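Grudow open day, notes typed up on the train home

Writing this quickly before I forget it all. Four of us went from the hire shop: me, Yurani Londoño, Cosmin Sandu and Lucero Taipe, who drove us to the station and then decided to come after all. We hire out chairs and tables, mostly plastic, mostly to schools and garden parties. Grudow makes and assembles the Lavholm range. We've been thinking about Lavholm for two seasons. So, June, open day, off we went.

Getting there. Train, then the 208 bus from outside the station, then a walk along a road with no pavement. Sign for the works is behind a hedge. We went past it twice. Gate opened at 10, tea in paper cups, name stickers that wouldn't stick to Cosmin's jumper. Jovita Maldonado met us at the desk and took our group round, very fast walker, good on detail, didn't mind being interrupted. Which was lucky as Yurani interrupts.

First stop the moulding hall. Loud. Ear plugs handed out at the door. You stand behind a yellow line and watch trays of parts come out. Up to 1,359 parts on a good day, Jovita said, and I asked what a bad day was and she laughed and moved on. Smells of warm plastic and somebody's toast. Parts cool on racks, get looked over by hand, anything with a bad edge goes back in to be ground up. I'd have liked longer there. 30 minutes for the whole hall, incl. questions, and there were a lot of questions from a man about garden gnomes.

Then stores. Shelves to the roof. Not much to say. Legs in one aisle, panels in the next, fixings at the far end in little drawers. Cosmin took pictures of the drawer labels because ours are a disgrace.

Next the room I'd come for, where pieces get put together and taken apart and generally turned about. 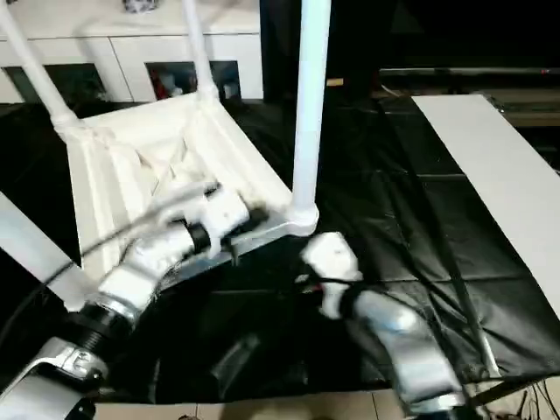
Legs are what go wrong with hired furniture, always. Seats scuff, tops get stained, you can live with both, but a leg that works loose and you've got a guest on the grass and a phone call. So I wanted to see joints. Turned over with the tubular legs pointing up you get a decent look: there's a rounded white joint where the leg meets the corner, and the rims are raised all the way along, white like the rest except for a grey metal strip on the lower front edge. Our old ones have square sockets and they fill up with mud. Rounded should wipe out easier. Should. Jovita let us try a sample leg on the side bench, push and twist, and Lucero got it first go and I needed three. It does go in with a nice solid thunk. Getting it out again took both of us, which I'm putting down as good for the customer and bad for us at eleven at night in a wet field.

Asked about spares. Yes, single legs can be ordered. Seven in a pack. Why seven?? Jovita said that's how they fit the box. Yurani wrote this down and underlined it.

Asked about colours. White, and a green coming, no date for it. White shows everything but it also looks clean from a distance and people like it for weddings, so fine.

Lunch was at Condori, the café by the gate, which isn't part of the works but might as well be. Queue out the door. Bean soup, very good, bread slightly less so. Yaneth Alvarado from Rumus was at the next table, they hire further north than us and have had Lavholm tables out for a year. Useful chat. She stacks them no higher than shoulder height and stores the legs seperately in sacks, one sack per table, tied shut. Says the first thing to go missing is always the sack tie. She also said the tops don't go yellow if you keep them out of the window, and that she wouldn't buy the trolley. The trolley is expensive anyway.

After lunch you could wander where you liked so I went back for another look at undersides while the others did the shop. I know how that sounds. But the underside tells you where the thing is strong, and a brochure only ever shows you the top with a bowl of lemons on it. Had time to think about corners, mainly, and whether ours would survive being dragged over a gravel drive by somebody's uncle.
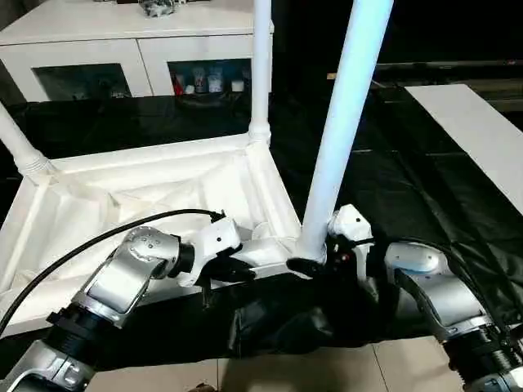 Table legs up on the black cloth. Ribs run out towards the corners, ribbed collars at the joints.

The ribs I like. Diagonal, and a raised rim round the recessed bit in the middle. More to clean, mind. Grass clippings will get in there and Lucero, who does most of our washing down, pulled a face when I told her. A hose and a stiff brush, she reckons, and leave them upside down, no, the right way up, or they'll hold water. We had an argument about that at the bus stop.

One thing to copy straight away is the cloth. We turn tables over on bare concrete and then wonder where the scratches come from. Got some old blackout curtain in the loft at work that would do.

Shop: seconds at half price, gone by the time I got there. Cosmin bought a stool with a wonky foot. He carried it on the bus on his lap.

To do: ask for a trial set, tables first, chairs if the tables last the summer. Ring Yaneth re sacks. Find out what delivery costs, as Jovita didn't know and the person who did was at lunch. Take a sandwich next year, the Condori queue was silly. Bus back is hourly, we missed one by a minute and stood in the drizzle with the stool.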